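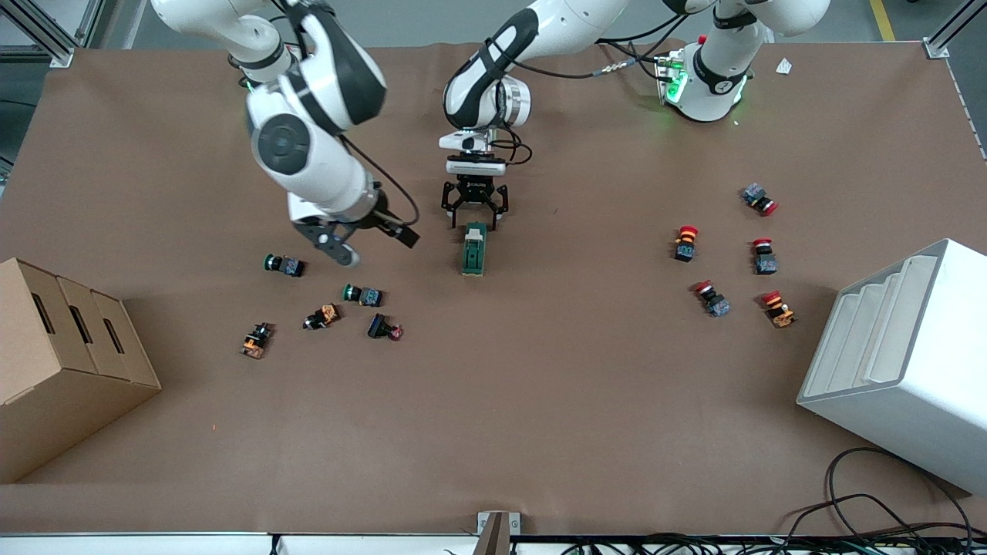
Two-arm cell with push-button switches and emergency-stop buttons on the table, both grippers open.

Darkel gripper comparison, button sorting set

Summary

Recordings from a bench comparison of two finger sets, Tridex and Klinhom, on a two-arm cell. Both sets fit the same two-finger gripper body. The parts are ordinary panel components: push-button switches with colored caps and emergency-stop buttons with red mushroom caps. Neither finger set was modified for them.

The set holds 170 episodes, of which 134 are marked usable. The rest are kept under rejected/ with a reason code.

Cell

Two white arms over a table covered in brown paper. One black two-finger gripper per arm, with the cable run outside the wrist. "Left" and "right" in all file names refer to the robot's own sides, so the right arm is on the left of the overview image. The overview camera is fixed and was not moved between finger sets. The paper is clamped at the front edge. Replace it when it creases, as a crease shifts the height of the small parts enough to spoil a low grasp.

The cardboard organizer stands at one end of the table and the white tiered bin at the other. Their positions are stored per episode in layout.json.

Task

Pick one part from the table, place it in the assigned container, return to the open pose. Parts start in loose groups by type. Starting orientation is free, and most switches are laid on their side. Each episode uses one arm only; the idle arm holds its pose above the paper.

Files

episodes/ joint positions, gripper width, commanded width
video/ overview camera, one file per episode
layout.json container positions, part list
labels.csv episode, arm, finger set, part type, result
rejected/ same structure, plus reason.txt

Result codes

0 placed
1 grasped, dropped before release point
2 no grasp
3 stopped by operator

Known problems

Gripper width is logged late by one sample in the Klinhom episodes. The loader corrects this unless raw=True is set.

Cap color is not a reliable key for part type. Use the type column.

The overview view loses the fingertips when the wrist is turned away from the camera. Contact timing should be taken from gripper width.

Use and contact

Internal use at Zasex until the July release. Corrections to labels.csv go to Oranuch Sitthichai, with the episode number and the old and new code.

Last changed 1 June 2026.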